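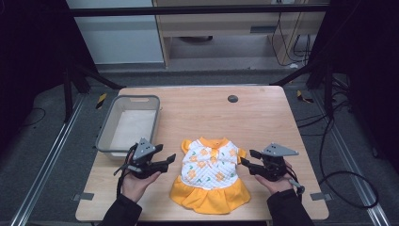 Munberg, March. Bench 2, Wednesday, started 9:15

Small-garment day! I've wanted to do this one since the towels went well. The question on the whiteboard is still the same (can a machine put the laundry away yet?) and the towels had us all feeling a bit too good about the answer. A towel is a rectangle. A doll-sized dress with a quilted front, puffed sleeves and a ruffled skirt is a different animal, and I think it's a much better test of where we are.

Task as written up for the bench:

- Garment starts flat on the table, front up.
- Fold it. Any fold, as long as the ruffle ends up inside.
- Lift it and put it in the gray bin.
- Bin stays where it is, back left.

We're doing it by hand first with the two hand-held grippers, same pads and same jaws as the ones going on the Baloyi arms. If a person can't do it through those fingers, there's no sense asking the arms. Target is 200 good demonstrations by the end of the month. Ruan Coetzee took the morning and I took the afternoon, so any comparison of before and after lunch is also a comparison of him and me. Noted for whoever plots this.

**Morning**

Ruan logged 40 attempts before lunch. I count a success if the whole garment is in the bin with nothing draped over the rim, and by that rule 19 were good. For towels on the same bench we were well past that on the first day, so yes, it's harder. I find it very encouraging all the same, because nearly all the misses were of the same kind: the first pinch.

Quilting is the trouble. It's thick and springy and doesn't bunch up the way thin cotton does. You close the jaws and the padding squirms out forward. What works is coming in low with one finger already touching the wood and sliding under the edge, so that one pad is below the cloth before you squeeze. Ruan found that on his own fairly early and it changed his whole morning. He also found that the ribbed yellow edging is far easier to grab than the printed white part. The ribs give the pads something to bite on.

The other thing is letting go. The cloth hangs on to the pads after they open, especially the ruffle. A small twist of the wrist clears it. A person does that twist without thinking. The arms will have to learn it from us, so please do it the same way every time if you can. 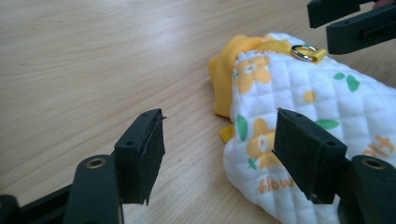

## The metal ring

Didn't think about this at all when I picked the garment out of the box. There's a shiny ring on a short yellow strap, and it has turned into the most interesting part of the day. Three notes:

1. It's bright. As the cloth moves, the highlight jumps about, and the tracker loves it. Too much, I suspect. Dagný Ragnarsson looked over the morning's tracks and says the garment estimate drifts toward the ring whenever it catches the light. She wants a set with a bit of matte tape over it to compare.
2. It's hard. If it gets between the pads, the jaws stop early and the width reading says "thick fold" when there's hardly any cloth in there. I had this happen and lifted away with confidence and nothing in hand.
3. It's a handle! Once the ring is outside the pads with the strap between them, the grip is wonderful. I was tempted to do every run that way. I stopped myself, as we'd be teaching the arms to look for rings, and most of the world's laundry doesn't have one.

Decision for now: strap grips are allowed, but tag them in the log. Same goes for grips on the collar.

Print is useful too, by the way. Dagný is pleased with the orange lettering and the little green leaves, as they give her something to match between the two gripper views. Plain white would have been miserable. We should save a plain white one for later and be miserable on purpose.

## Afternoon, pads and bin

My turn. I was slower than Ruan and I think a bit steadier, though he'd dispute it. I tried leaving the garment crumpled at the start to see how much of the work is flattening and how much is folding. Most of it is flattening, by a long way. Pinch, drag, let go, look, pinch again. I timed a handful and spent more time deciding where to pinch than doing any pinching, so the thinking is where the arms have the most to gain on us.

The foam on the pads is getting ragged along the edges. It still holds, and a rough edge may even help with getting under the cloth, but I don't want the surface changing halfway through the dataset. Karnia has a denser foam they've offered to send over. I'd like to finish this batch on the current pads and switch cleanly between batches.
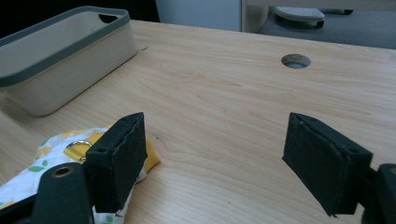 *Left pad over the cloth, ring up. Bin behind, grommet hole at back right.*

About that hole: the planner treats it as table, and so far that's fine. Ruan worries a sleeve could get poked down into it. I'd be delighted to see it, frankly, but let's keep the garment forward of it until the arms are on.

The bin is the easy part and I'm glad of it. The rim is darker than the walls, the detector finds it every time, and there's enough room that you can be sloppy with the drop. The walls are another matter. They're pale and slightly see-through, and the depth map goes to mush there. My workaround is to aim from the rim and ignore everything below it. It held for the whole afternoon, 16 drops in a row at one point, then I caught a skirt on the edge and broke the streak.

So, can machines do this chore yet? My read tonight: towels yes, flat shirts nearly, this little dress no, but I can now say which parts are missing and they're all parts we can work on. That's a lot more than I could say last month. The Pestum people want to visit and see something folded, and I'd happily show them this even with the misses left in. The recoveries are the best bit to watch – a bad pinch, a second try, and the sleeve comes up.

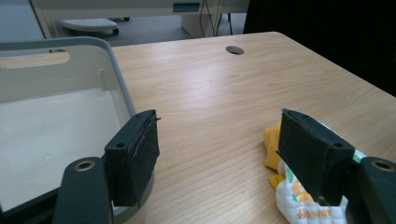

## For tomorrow

- Dagný: tape over the ring, repeat Ruan's first block with the same start pose.
- Ruan: write down the low approach as a proper procedure, with the finger angle. I've been copying it by eye.
- Me: photograph the pads from the front before the first run, so we can see how the fraying goes.
- Add a tag to the log for "cloth stuck on release". At the moment those are filed as drops and they aren't the same thing.
- Try the bin on the right for a short block. I keep reaching across with the left gripper out of habit, and I'd like to know how much of our motion comes from where the bin sits.
- Ask Karnia for enough foam to do both grippers plus a spare set.

Stopped 5:40. Grippers on charge, logs copied.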